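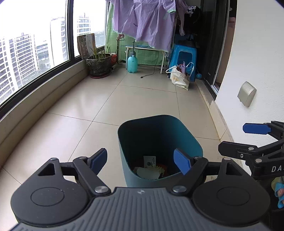 Balkon aufräumen vor dem Sommer

Wer im Hochhaus wohnt, hat meist nur wenige Quadratmeter draußen, und bis Ende Mai steht dort gern alles, was in der Wohnung keinen Platz fand. Das gilt besonders für die verglasten Balkone, weil dort nichts nass wird und man die Sachen den ganzen Winter über stehen lassen kann. In den Häusern am Breltthorpe wurden im April die Fenster von außen gereinigt. Jetzt ist ein guter Zeitpunkt, auch innen einmal durchzugehen.

Am einfachsten fängt man mit dem Abfall an. Ein kleiner, offener Papierkorb auf dem Boden reicht dafür aus. Hinein kommen Etiketten, Pflanzschildchen, zerknüllte Verpackungen und was sich sonst in den Ecken sammelt. Einen Deckel braucht er nicht, solange keine Küchenabfälle darin landen. Bei Zugluft hilft es, etwas Schwereres obenauf zu legen.

Danach kommt der Boden. Helle Fliesen mit schmalen Fugen zeigen jeden Krümel Blumenerde. Erst trocken fegen, dann feucht wischen, sonst setzt sich die Erde in den Fugen fest. Kabel und Stecker vorher aus der Steckdose ziehen und vom Boden aufheben. Verlängerungskabel für den Innenbereich gehören auch auf einem verglasten Balkon nicht auf nasse Fliesen.

Töpfe stehen am besten in der Ecke am Fenster, immer mit Untersetzer. Gräser und Schnittlauch kommen mit diesem Platz gut zurecht, brauchen hinter Glas aber ab Juni fast täglich Wasser. Eine Pumpsprühflasche ist praktisch für die Blätter, das Gießen ersetzt sie nicht. Wer darin Dünger oder Seifenlösung angesetzt hat, sollte die Flasche beschriften und nach Gebrauch ausspülen. Bücher, Pappen und Bilder verblassen direkt an der Scheibe schnell und ziehen morgens Feuchtigkeit - lieber ins Zimmer damit.

Zum Wäschetrocknen: Ein niedriges Gestell für Tücher und eine Stange oben für Kleidung nutzen die Höhe gut aus. Dunkle Sachen auf links drehen und nicht in die pralle Sonne hängen. Folien und Abdeckungen, die über den Winter auf dem Trockner lagen, abnehmen, abwischen und zusammenlegen. Zum Trocknen einen Fensterflügel öffnen, sonst beschlagen die Scheiben.

Sperrige Teile nehmen wir auch in diesem Jahr an. Der Container steht zwei Tage lang im Hof an der Einfahrt Danstead. Lacke, Batterien und Pflanzenschutzmittel dürfen nicht hinein, sie gehören zur Schadstoffsammlung. Im vergangenen Jahr kamen 1.452 Kilogramm zusammen, das meiste davon alte Blumenkästen und kaputte Wäscheständer.

Brauchbare Töpfe und Übertöpfe können im Regal bei Flitirar im Erdgeschoss abgestellt werden, bitte sauber und ohne Erde. Der Termin für den Container hängt in den Eingängen aus.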